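Rantala play kitchen base unit: assembly and wear
Reviewed by Jouko Ikonen, 17 May 2023
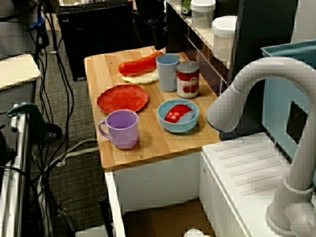 Assembly

The base ships flat with 16 cam locks and one hex key. Build time was about 70 minutes, most of it spent on the back panel, whose grooves are cut tight. Pilot holes lined up except at the left hinge.

Load and stability

Rated load on the top is 5 kg. I left twice that on it overnight and measured no sag at center span. The unit rocks on uneven floors, and leveling feet are not included.

Finish

The butcher-block grain hides scratches well. The white base does not. Crayon came off with dish soap, marker left a faint shadow.

Spare hinges have to be ordered by mail. Mine are due in July.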